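[Lastness] Re: Soap going to mush, and what to do with the ends

From: Ekrem Çetinkaya
To: the Lastness list
Date: 2024-01-28

Dear all,

Sorry to be slow answering this one. I had a whole reply written out last week and then lost it when the laptop decided to update itself, so you are getting the second version, and I suspect the first one was shorter. Make yourselves a cup of something.

First of all, welcome to Everaldo, and please don't ever apologize for asking a small question on this list. We once went on for most of June about the right way to fold a dishrag, and I enjoyed every message of it. Soap is a big subject by comparison! I have been a bar soap person all my life. My mother kept hers in the linen closet between the pillowcases, still in the paper but with one end opened, and I do the same to this day. The idea is that a bar goes on losing water for a good while after you bring it home, and a drier, harder bar doesn't melt away so fast when you use it. Also the pillowcases smell wonderful. I've tried it with plain white soap and with the fancy oatmeal kind from the Gredutstead market, and the oatmeal kind gained the most from it, I suppose from being so soft to begin with.

The other half of it is what the bar sits on. I am a great believer in holes. A dish with a solid bottom is a bathtub for soap, and even the pretty ones with ridges will hold a little pool between the ridges if you don't tip them out. A small plastic dish with plenty of openings in the base does very nicely, and costs next to nothing. The bar matters too. I like the ones with a pinched waist, as my hands aren't what they were and a waist gives me something to hold on to. They do have the drawback of wearing through at the middle, and then you have a pair of little knobs, but I'll come to the ends further down.

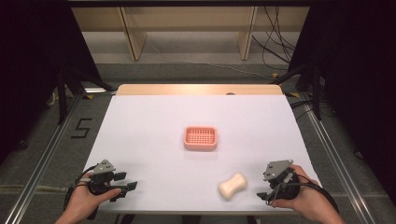 Everaldo Aguiar wrote:

> Hello everyone, I'm new here and have been reading the archive
> with great pleasure. I hope this is the right place for a very
> humble problem.
>
> We moved to Gredutstead last summer and I can't keep a bar of
> soap alive. At our old place one bar would see my wife and me
> through a good long stretch. Now it turns to jelly on the
> underside within 3 days and sticks to the dish, and by the end
> of the week I'm scraping it off with a butter knife. We buy the
> same Bristach bars we always bought. The bathroom is small and
> has no window, only a fan that we don't run much because of
> the noise.
>
> My neighbor tells me it's the water. She says everybody here
> has the same trouble and has gone over to the liquid kind. I
> would rather not, as I dislike the bottles. Is she right? And
> does anyone have a good use for the slivers? I've been dropping
> them in a jam jar and now I have 2 jars and no plan.
>
> With thanks,
> Everaldo

Well, Everaldo, your neighbor is partly right, and I say that as somebody who lived in Gredutstead for years before moving up the hill. The water there is hard. You will have seen what it does to a kettle. Hard water makes soap lather badly, so you rub and rub, and you go through more of the bar before your hands feel clean. It also leaves that gray ring around the basin. So yes, a bar will be used up faster there than in a soft-water town, and there isn't much you can do about it short of a softener, which we looked into once and decided against on account of the price and the closet space.

The jelly is another matter, though, and I don't think you can blame the water for it. Jelly comes from a bar that never gets a chance to dry. You have a small bathroom, no window, and a fan that stays off. I would start with the fan. Ours rattled like a tin of buttons until I took the cover off and washed it (it was packed with lint, I was ashamed) and now it only hums. If yours is still too loud after a cleaning, leave the bathroom door wide open after every shower, and hang the towels somewhere else. Wet towels keep a little room damp for hours.

Then keep 2 bars going and swap them, one by the basin and the other up on a shelf having its day off. I got this from a very old thread here, and I resisted it for the longest time because it seemed fussy. It isn't fussy once you're used to it. I change them over when I brush my teeth at night.

Please look at where the dish stands, too. In our first apartment the soap sat right under the drip of the faucet, and I must have blamed every brand in the store before I moved it over by the width of my hand. And do rinse the dish itself now and then. Soap scum will close up small holes surprisingly well, and after that you might as well have a saucer. An old toothbrush gets them clear.

As for Bristach, I haven't bought it in a while, so I can't tell you whether they have changed anything. Someone else here may know. If you are in town anyway, go into Mac Suibhne, down at the bottom of the hill. They keep the plain hard laundry-type bars on the low shelf by the clothespins, and those stand up to a damp bathroom better than anything creamy. A bit drying on the skin in winter, I find, so keep some hand cream by the bed.

Now, your jam jars. Don't throw them out! Here are the things I do with slivers myself:

Press a wet sliver onto the new bar when you open it, curved side to curved side if you can, and leave it overnight. By morning it's stuck. This works best with the same kind of soap, and very badly with old dried-out ends, which pop off in the shower and hide in the drain.

Put a handful in the toe of a worn-out cotton sock, tie a knot, and hang it by the outdoor faucet for gardening hands.

Grate them dry and keep the flakes for hand washing woolens, only if the soap is mild. I spoiled a good collar once with a strongly scented green one.

I've also tried melting them down in a double boiler with a splash of water and pressing the result into a yogurt cup. It took all afternoon, smelled of every soap we had owned that year, and cracked in 3 places when it dried. My husband used it up in the garage without complaint, but I wouldn't call it a success. If anyone has a method that makes a decent solid bar I would dearly love to have it, with amounts, please, as I'm no good at "until it looks right."

Do write back, Everaldo, and let us know how the fan turns out. And does anybody still have the thread about rust stains under shaving cream cans? I've searched the archive under every word I can think of.

Warmly,
Ekrem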